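**Where was "A Lantern for Drumby" filmed? (and who plays the sister??)**

**marigoldmatinee**
Hi all, hoping somebody in this corner of the internet can help me, because my mother and I have been going back and forth on it since breakfast. We watched *A Lantern for Drumby* again last night (I think it's our 6th time, we are not ashamed) and she is completely convinced the harbor is a real town called Drumby that you can go and visit. I say they made the name up and shot it somewhere else. The end credits on our channel get squished into a tiny strip so I can't read a thing. Also, who plays Odile's sister, the one who runs the ferry office? We know her face from something and it's driving us both up the wall.

**pinecone_popcorn**
Oh I love this one! Your mother is half right. The town on screen is Tredside, and you can visit it, it just isn't called Drumby. I stayed there two summers ago, in August, and the bakery with the green awning is a real bakery, although in real life it sells bait as well as bread and you get used to the smell. The ferry office was built for the movie and taken down afterward, which made me sadder than it should have.

No idea on the sister, sorry.

**RewindRuthie**
Going to gently disagree with pinecone here. The harbor is Tredside, yes, but the main street where they have the argument in the rain is Ninimgate, which is 23 miles inland. Watch when she runs out of the hotel – there are hills behind her, and Tredside is flat as a griddle. I used to drive through Ninimgate every week for work and I'd know that clock anywhere. It has been ten minutes slow my whole adult life.

**pinecone_popcorn**
Hmm, I really do think the hotel is in Tredside, Ruthie. I ate lunch in it! They have a signed poster by the coat rack and the waitress told us a long story about the crew using up all the hot water.

**RewindRuthie**
The inside of the hotel, maybe. The outside is Ninimgate. I'll stand on that hill until they carry me off it.

**old_reel_hank**
You're both right, from what I can tell. The local paper ran a piece when they were filming, and I kept it because my brother-in-law is in the back of the crowd shot. Interiors at Tredside, street scenes at Ninimgate, and the lighthouse stairs were a set put up in a warehouse. They asked for 56 extras and 3914 people wrote in, and my brother-in-law has not let any of us forget those odds.

The director was Thaddäus Zaugg, if that helps with the hunt. He did the one with the snowed-in veterinarian too, and he tends to bring the same actors along with him.

**marigoldmatinee**
Hank, thank you, I read that out loud to my mother and she says "half right" counts as a win. The snowed-in veterinarian!! That's it, that's where we know the sister from, she was the receptionist with the parrot. Now I only need her name.

**tealeaf_tess**
Her last name is Srour, I'm fairly sure, but I can't for the life of me come up with the first. She's wonderful in the ferry scene, the way she keeps stamping tickets while she's crying. I actually think she's better than the lead, and I know that's not a popular opinion around here.

**old_reel_hank**
Not popular with me, Tess! Odile carries that whole picture. Take away the letter scene and you've got ninety minutes of boats.

**tealeaf_tess**
I like the boats, Hank.

**RewindRuthie**
The boats are lovely. The last twenty minutes drag, though, and I say that as somebody who has seen it more often than my own wedding video.

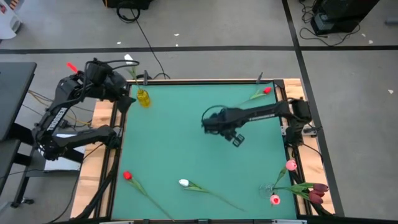
*Robot arms at the table, little yellow vase near the left one*

**pinecone_popcorn**
Well done on the picture, Ruthie! It took me a year to learn that. I'm still not budging on the hotel steps, by the way. I'm going to dig out my vacation album this weekend and see if I got the front door in any of them.

**marigoldmatinee**
Please do, pinecone, and if you find the bakery too my mother would be thrilled. She's already asking how long the drive is. Does anyone know if the hotel takes dogs? Ours is small and mostly sleeps.

**pinecone_popcorn**
They did when I was there – there was a basset hound in the lobby the whole time. Call first, though, in case it's changed hands.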